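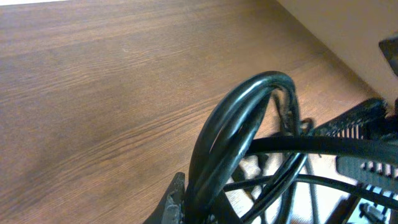

## Ticket 148: power cable at the table is too stiff and does not stay in the coil

**Opened by:** Ilgın Tekin
**Place:** the long reading room at Turnimora, table by the wall
**Priority:** normal
**Status:** open, waiting for a part

### Problem

The black cable that we keep at this table is thick and it does not want to lie flat. When I coil it, the loops go up in an arch and stay like this. If somebody pulls a chair or puts a bag near it, the coil opens and one loop goes down over the side where people walk. Last month a visitor caught a foot in it. The visitor was fine, but I want to have it solved before the July workshops.

There is one small black tie on the cable. It sits on the strands near the bend, and for this cable it is not enough.

I ask for two things:

- a way to keep the coil closed when the cable is not in use
- advice if this cable should be replaced by a thinner one

### What I tried before I wrote the ticket

1. I uncoiled the cable completely and laid it straight on the floor overnight. In the morning it was a little better. After I coiled it again, the old bends came back in the same places.
2. I made the coil bigger. It was more quiet on the table, but it took too much room and the people who draw there complained.
3. I made the coil smaller. This was a mistake. It sprang open when I took my hand away.
4. I moved the tie closer to the plug. The plug end stayed in order and the other end came loose.

I did not try tape. We had tape on the old table and the glue took off some of the finish when we removed it.

### Log

**9:20, Ilgın**
Ticket opened. I put the cable on the side nearest to the wall for now. It is still on the table because the hook under the table is too small for it.

**10:05, Demudetti support desk**
Thank you for the details. Please confirm: is the cable warm after use? Does the outside have any cuts or white marks at the bends? And which way do you wind it, always in the same direction or over and under?

**10:40, Ilgın**
I checked with the hand after one hour with the projector. It is not warm. I bent it at the places where it is most curved and looked with a lamp, and I found no cuts. The outside is smooth and shiny everywhere I looked.

About the winding: I always wind in the same direction, around my elbow. I think this is the way most of us do it here. What is over and under?

**11:15, Demudetti support desk**
Winding around the elbow puts a twist in the cable with every turn. A thick cable remembers this twist and then the coil stands up. Please do the following:

1. Unplug the cable at both ends.
2. Lay it out at full length and turn one end slowly until the cable lies without rolling.
3. Make the first loop in the normal way, in front of you.
4. For the second loop, turn your hand so that the cable goes in from below.
5. Continue one normal, one from below, until the end.
6. Close the coil in two places, opposite to each other.

Leave it flat overnight with a book or two on it. Nothing heavy.

**11:30, Ilgın**
Understood. I need a second tie for step 6. In the drawer I have only the thin wire kind from bread bags and I don't want to use this on a power cable.

**11:50, Demudetti support desk**
Agreed, please do not use wire. We can send fabric ties with a hook-and-loop closing, the Gruremine wide size. They are sold in packs of three. Shall we add a pack to your next delivery?

**12:10, Ilgın**
Yes please, one pack. Can you also tell me if they leave marks on wood? The table top has a soft shine and I would like to keep it.

**12:25, Demudetti support desk**
The fabric side is soft. The hook side can scratch if it is pulled over the surface, so close the tie with the hooks facing in. Pack added.

**14:45, Ilgın**
I did the over and under winding. The first time I lost the order after the fourth loop and had to begin again. The second time was good. The coil is lower than before and the loops lie beside each other better. One loop still wants to come up, it is the one near the old tie. For the second closing I used a strip of cotton from the sewing box.

Two books are on top now. I wrote a note so that the evening group does not take them away.

### Next day

**8:50, Ilgın**
The note worked and the books were still there. I took them off and waited some 14 minutes before I wrote here, to see if the coil would rise again. It came up a small amount on one side only. I pushed a chair against the table, as people do when they sit down, and the coil did not open.

**9:30, Demudetti support desk**
Good result. We expect the last loop to calm down after you wind it this way a few more times. How long is the cable, and how far is the table from the socket? If the cable is much longer than you need, a shorter one would help more than any tie.

**9:55, Ilgın**
Distance from the socket to the middle of the table is 400 cm. For the length of the cable I have to lay it out again and I prefer to wait until the evening, when the room is free. I am sure that it is longer than we need.

**10:10, Demudetti support desk**
No hurry. Please send the length when you have it. We keep the ticket open and set it to waiting.

### Still to do

- [x] Check the cable for damage
- [x] Wind again with over and under
- [ ] Put on the two Gruremine ties, hooks to the inside
- [ ] Measure the cable and send the length
- [ ] Ask Peng if the bigger hook from the storage room can go under this table
- [ ] Show the evening group how to wind, and hang the six steps on the inside of the cupboard door

**Note for the person who takes over this ticket:** the drawer with the cotton strips is the second one from the top. Please return the strip there when the new ties come.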